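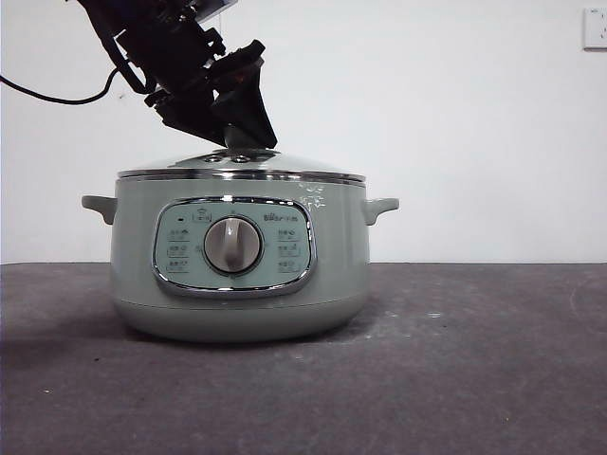 3.2 Knobs, labels and lids

Most of the electric pots in our household survey were controlled from the front of the body. The older ones had a single rocker switch or a lever. The newer ones had either a flat touch panel or a round knob with printed functions beside it, and this last group is the one discussed in this section.

We asked each cook to make a plain rice dish and a soup in their own kitchen, using their own pot, and to talk while they worked. Interviews were done in July by Dilruba Biswas and Shafiq Gazi and lasted 45 minutes on average. Notes were coded by Anoma Debnath and checked against the recordings by Hashini Thambiah. Where the two coders disagreed, the passage was read again by both and settled before the counts were made.

Cooks with a knob model rarely read the labels once they had owned the pot for a few months. They knew the settings by position. One woman called her usual soup setting "the one by the window," and had to turn the pot around in her head when we asked for its name. Several others could name the two settings they used and none of the rest. When a pot had been moved to another counter, the same cooks bent down to look at the panel before turning the knob.

Figure 2 shows the type of layout we mean. The knob sits in the middle of the panel with a raised grip bar across it, and the function labels are stacked in two columns of three, one column on each side. The labels are small relative to the knob. Cooks who wore reading glasses told us that they did not put them on to cook, and a layout of this kind then has to be used by feel or from memory. The grip bar helps the hand find the knob, but a bar that looks the same at both ends does not by itself tell the cook which end is the pointer. On pots where one end was marked with a dot or a notch of paint, we recorded fewer wrong settings. Two cooks had added a mark of their own with nail polish.

Side handles caused less trouble than we had expected from the pilot work at Jamham. Short tab handles were disliked for carrying a full pot to the table, and most cooks ladled from the counter instead. The lid was a more common complaint. Metal lids hide the food, so cooks lifted them to check on it, in some kitchens every few minutes. Owners of glass lids lifted them less often during the soup task, though the difference for rice was small.

Color and decoration came up without our asking. Pale green and cream pots were often left out on the counter between meals, while plain steel ones tended to go back in the cupboard. Stüber makes a similar point about enameled ware sold after 1940, which was kept on view partly for its looks. A pot that stays out gets used for more kinds of food, and its owner learns more of the settings. We return to this in Section 3.3, where the frequency of use is set against storage place for all households in the Shiferaw group.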